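# Sim arm keeps knocking the top block off when it closes. Gripper setup or my blocks?

Posted by **tellis_bench** on 8 July 2019 in Simulation & Virtual Cells

Hi all, hoping somebody can have a squiz at this before I chuck the laptop in the dam.

I'm setting up a simulated stacking cell for our robotics club in Ellville. One arm bolted near the back of a square table, parallel gripper, a handful of coloured blocks, nothing flash. The job is to come straight down over the little orange block, close on it and lift it off the yellow one. Moving to the hover pose is beautiful. Then it closes, and nine times out of ten the orange block squirts out sideways, or the yellow one comes along for the ride and gets dragged over the grey plank.

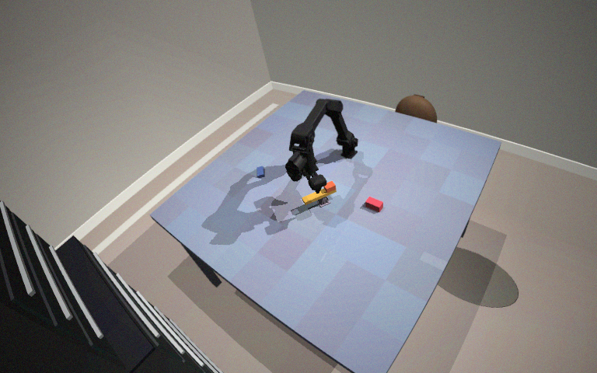 *Hover pose over the yellow and orange blocks, just before the close command.*

Things I've already tried: friction on the finger pads up from the default to 2 (made it worse, it sort of buzzes), slowing the close right down, and rebuilding the whole cell from the Isutcombe starter file in case I'd stuffed up a transform. I've got the tool frame set from the flange, and the grasp target is the centre of the pair as one object. I logged 306 attempts over the weekend and I'm no wiser. Physics is at 900 steps a second if that matters!

---

**Martinelli**

I reckon your answer's sitting in your own post, mate. You're aiming at "the centre of the pair". Orange is sitting on the end of yellow, so the middle of the two together isn't the middle of orange. In your picture the gripper's right over the join, and if it goes straight down from there you're closing on the edge of one block and the top of the other. Of course it squirts.

What I'd do, in this order:

1. Make orange its own grasp target, with its own frame at its own centre.
2. Turn the wrist so the fingers close square to the orange block's faces. Your yellow block's lying on the diagonal, so don't assume the table axes will do.
3. Set the descent height off the top of yellow plus a whisker of clearance. If the fingertips touch yellow they'll pin it, and then you get the dragging.
4. Put friction back to the default and leave it there until 1 to 3 are sorted.

The buzzing is the solver fighting itself. I had the same thing on a tray loading cell last September and spent days fiddling with pads when the tool frame was out by a finger width (very annoying, would not recommend). Check yours by commanding the tool to a known corner of the table and zooming right in.

---

**gumleaf2187**

Try a newer version? Mine went funny once and reinstalling fixed it.

---

**isutcombe_shed**

Agree with Martinelli on the target, but have a look at yellow as well. It's partly up on that grey plank, so unless the plank is dead flat and the contact's clean, yellow might be rocking a tiny bit before you even get there. Let the sim settle with the arm parked, print yellow's pose, wait, print it again. If the numbers creep, fix that first.

Also check the plank has a proper collision shape. The starter file has a few bits that are visual only, and I can't remember if the plank's one of them. I'd park the red and blue blocks in a second file too, until this is working, just so there's less in your log.

---

**tellis_bench**

Ooh, okay. Tool frame was fine, but the target was exactly as daft as Martinelli said. Split orange out, rotated the wrist to match and it's picked cleanly on every go since tea. Yellow does creep a bit, so that's tomorrow night's job. Plank collision was on, for anyone else using the same file. Ta heaps!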